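Does It Matter How You Fold a Fleece Blanket?
By Zlatko Kos
December

For my household materials project I picked a claim I have heard all my life and never believed: that a fluffy blanket has to be folded a certain way or it gets ruined. My grandmother says thirds. The care card from Flivska, the shop where we bought one of the blankets, says rolled. A home tidying booklet called Plileo says rolled and stood on end, and it also says the pile "remembers" how you treated it. I wanted to see if any of this holds up.

What I used

I had three fleece throws with long pile. Two were ours and one was lent by the Seneviratne family next door. The labels on all of them say 100 percent polyester. Theirs is a good deal older than ours and has been through the wash a lot more, so it was never a fair match, and I should have thought about that before I started. I kept it in because the alternative was a smaller project.

What I did

One blanket was folded in thirds and then in half, one was rolled, and the last was stuffed into a storage bag with no folding at all. They went on the same closet shelf with nothing on top. After 15 days I took them out on a Saturday morning, shook each one the same way, and spread it out. I looked at the creases right away and again after 20 minutes. I gave each blanket a score for creases and a score for how flat the pile was. My sister scored them too, without being told which was which, although she guessed the bag one by its smell.

What happened

The folded blanket had clear lines where the folds had been. Most of them were hard to find at the second look. The rolled blanket had no sharp lines but a wide, lazy wave across the middle that stayed longer than I expected. The stuffed one looked terrible when it came out and close to normal by the second look. My sister gave it the best pile score of the lot. I gave it the worst. That is a problem for my scoring, and I don't have a good way to fix it.

Pile direction turned out to be the hardest part to judge. Run your hand over this kind of fleece one way and it goes pale, run it back and it goes dark. So a patch that looks crushed may only be brushed the other way. I am fairly sure that some of what people call damage is this. I tested it on the blanket from the bag by stroking one corner for a while, and the "flat" spot there moved.

What I don't trust

The Atutov storage bag says on its packaging that it "protects loft." I could not find where it explains what loft is or how it was measured. I asked the shop and they read the packaging back to me.

I don't trust my own results much either. One round is not enough, and the blankets were of different ages. I also shook them, which probably did more for the pile than any of the storage methods did. A better version would use identical blankets, skip the shaking, and take a measurement in place of a score. A ruler held upright in the pile might work, but I tried it once and got a different height each time I set it down.

So far I see no reason to think rolling is better. If you are short of shelf space, roll it or stuff it and give it a shake. The clearest difference I found was between the old blanket and the two newer ones, and that has nothing to do with the closet. On the older one the fibers had matted slightly in places
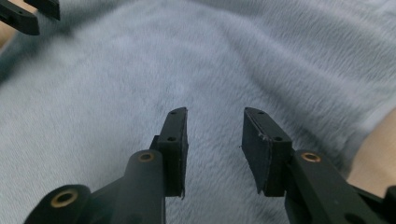 and no amount of shaking or brushing by hand got them fully apart. I would put that down to washing and drying, which nobody's care card seems eager to discuss. If I get another term for this, I will leave the shelf out of it and start with the dryer.

Questions about this report: ask Zlatko Kos through the class office
© Zlatko Kos. All rights reserved. | Back to top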